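We're looking for people to join the next round of the Grola study, and if you've ever wondered how a robot learns to tidy a table, we'd love to hear from you. You don't need a technical background. You do need a little patience, two hands, and a willingness to pick up the same handful of household things more times than you ever thought you would.

## What the study is about

Grola is a research project at the Skuradcombe lab, where we work on teaching robots to handle ordinary objects by learning from people. The old way of doing this (and we did it that way ourselves for quite a while) was to have an engineer write out each movement, or steer a robot arm through it with a controller. It works, but it's slow, and the movements come out stiff. Our method starts with a person wearing a small camera at chest height and simply doing the task with their own hands. A program we call Brileo follows the hands and the objects through the recording and turns what it finds into motions that a robot can try for itself.

In the first round we collected 573 recordings, and the result that pleased us most had to do with variety. When we trained on many different tables, with different cloths and different odds and ends on them, the robot coped far better with objects it had never met than when we trained on the same number of recordings from one neat setup. So for this round we're aiming for 1000 new recordings, and we want them from people who don't all move the way we do! Left-handed people, older people, people with long fingernails or stiff fingers – please don't count yourself out.

## What you'd be doing

Each visit is made up of short tasks at a table. You might be asked to put the marshmallows into the takeout bowl, or move a fan to the other side, or lift a ball out of a roll of tape and set it down somewhere sensible. We'll tell you the goal, and how you get there is up to you. Please don't try to move "like a robot." Several people did that last time, very kindly, and we had to ask them to stop.

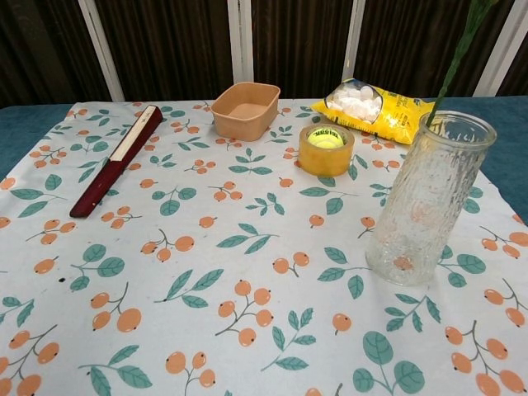

*One of our table setups, with a folding fan, a paper container, tape and a tennis ball, marshmallows, and a glass vase on a berry-print cloth.*

Clear glass and shiny surfaces are a special interest this time. Brileo still loses track of see-through things, especially when there's a busy pattern behind them, and we'd like plenty of recordings of people handling them in their own way. If something gets dropped, please don't worry. Mistakes and second tries are useful to us, and we keep them in unless you ask us not to.

## Time and place

We ask for 3 visits over the course of July, each lasting up to two hours with breaks whenever you want them. Visits start at 9 a.m. or 1 p.m., and you can mix the two. You'll find us in the Tshabalala Building, which has step-free access and a parking lot out back. Tables can be raised or lowered, and you're welcome to work sitting down.

You'll receive a gift card after each visit, and it's yours even if you decide partway through that this isn't for you. We cover bus fare too.

## Who can take part

You should be 18 or older and comfortable wearing a light harness over your shirt. Solid-colored sleeves are a help, and we'd ask you to leave bracelets at home if you can. The camera points down toward the table, so your face shouldn't be in the recording, but your hands and voice may be. We'll go over the consent form together before anything is switched on, and you can have your recordings deleted at any point up until the data set is released.

## How to sign up

Fill in the short form on the Grola project page, or stop by the front desk and ask for a paper copy. Tell us which hand you favor and which start times suit you. We'll write back within 5 working days, and if this round fills up we'll gladly keep your name for the next one, as long as you tell us that's okay.

– The Grola team, Skuradcombe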